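Setting up your risk log in Skendora

I ran my first company off sticky notes, and I paid for it! So before you invite the rest of your leadership team, get the risk log going. It takes one sitting.

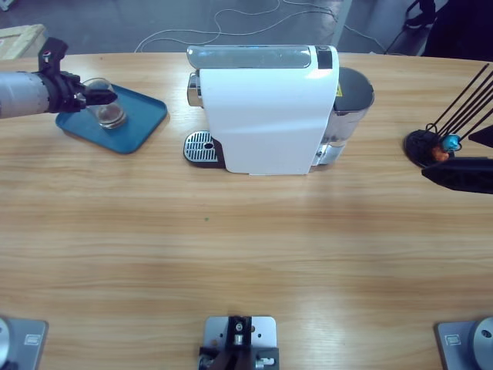 By Maxine Trevaskis
Sep 29, 2022

1. Open Decisions and click New Log. Name it after the quarter (mine just says "February plan").
2. Add your 3 biggest bets. Big means you'd lose sleep over it, like a new market or a key hire.
3. Give each bet an owner. One person, please, even if your co-founder sulks.

Note: the log holds 4000 characters per entry, so you've got room to ramble. I do.

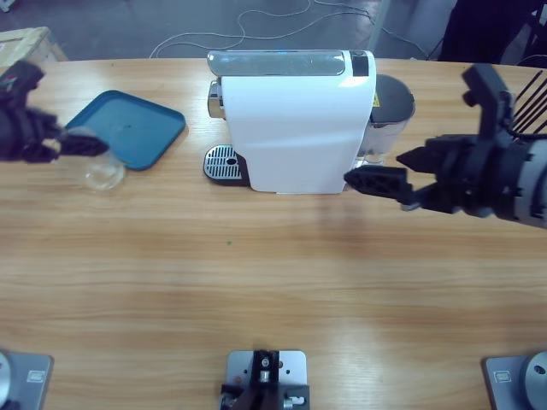 4. Set a stop point for every bet, in dollars or weeks, and type it in before you spend anything.
5. Click Share, then pick View Only for your board.

Caution: once you hit Lock, stop points can't be edited for the rest of the quarter. I locked one with a typo in it and had to live with it until spring.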